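Shag on oak: pad or no pad? (and how do you keep the thing square)

Home Forum > Floors and Rugs > Area rugs

alina_radu
So I finally did it, I bought the shag! Madora, the thick one, in that light gray that goes a tiny bit green depending on where you stand. I have wanted a rug like this since I was a kid lying on my aunt's floor and I'm not even a little sorry. The cats have already claimed it.

Two questions for the floor people here. The floor is oak, light brown, narrow boards, and I love it almost as much as the rug, so I'm nervous about putting anything rubbery on top of it. Do I need a pad under a pile this deep? And second, how do you get it to sit straight? I've been lining the long edge up with the boards and I think I'm finally there, but I spent most of last evening on my knees nudging it. 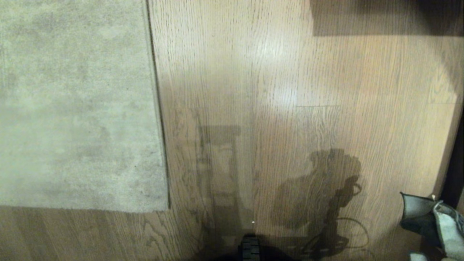 I went with the edge running the same way as the planks, so there's one long straight line down the room and a clean corner at the bottom. My husband wanted it turned a bit for a "relaxed" look. He was outvoted (by me and the cats).

Also the pile shows everything! Walk across it and you get darker patches where it's pressed down, brush it with your hand and it goes pale again. I find this incredibly satisfying but maybe it gets old?

planksandpaint
Congratulations, that's a great color with oak! The honey in the wood keeps the gray from going cold.

Get a pad. Felt, and check that it says safe for finished wood. I paid 59 dollars for mine and it's the best money in the room. Cut it a little smaller than the rug on all sides so the edges can drop down toward the floor.

jhaslinger
Going to disagree with the pad. A shag that thick is already soft underfoot, and if you put felt under it you're raising the edge even more. I had that setup in our old place and caught my toe on it constantly. What you want is thin grip tape at the corners and nothing else.
Jonas

planksandpaint
Tape on a wood finish? No no no. I've scraped that stuff off boards with a plastic putty knife and it took the shine with it.

jhaslinger
Depends on the tape. I used the Skelline corners, which stick to the rug and only grip the floor. Two years, no marks. I'll admit I haven't tried them on an oiled floor, only lacquered. Alina, do you know which yours is?

alina_radu
Lacquered, I'm pretty sure? It gets a nice soft shine on it when the light comes in, and water beads up. The last owners left half a can of something called Sosisura in the closet but the label is mostly gone.

Jonas, the edge thing is a good point. It's already a proper little step from the floor up to the rug.

mossy_stairs
Shag person for life here. It does NOT get old. I still draw in mine with my foot while I'm on the phone.

Practical stuff: vacuum with the beater bar off, suction only, and go with the pile first and then across it. Once in a while flip a corner back and sweep under there, you'd be amazed what gets through. Mine is a Dizon and it shed like a sheepdog until January, then it just stopped.

tobys_den
Unpopular opinion, but I think husband had a point. Rug edges dead parallel to the boards always look like an office to me. Turn it a few degrees and the room loosens up.

mossy_stairs
Toby, a crooked rug on narrow boards looks like somebody tripped. The boards give you a ruler all the way across the floor and your eye goes straight to the gap.

tobys_den
Mine's at an angle and everyone compliments it!

planksandpaint
On wide boards or tile I could see it. On narrow planks I'm with mossy.

For getting it straight, Alina, pick one seam between boards and stick to it. Set one corner on the seam, put something heavy on it (I use the big cookbook), then walk down to the other corner and pull from there. If you push from the middle you only get ripples.

alina_radu
The cookbook trick!! Just did it and it took me one minute. I was chasing both ends at once like a fool.

The Skelline corners are 89 for the big set on the site I found, which seems like a lot for corners. Is there a small one?

jhaslinger
Yes, get the small one, it's all you need for a single rug. Clean the floor first with a barely damp cloth and let it dry all the way or they won't grip.

planksandpaint
Still team felt, for the record. But lift them every spring and look underneath, please.

alina_radu
I will, promise! Ordering the small set tonight and going back to lie on my rug now.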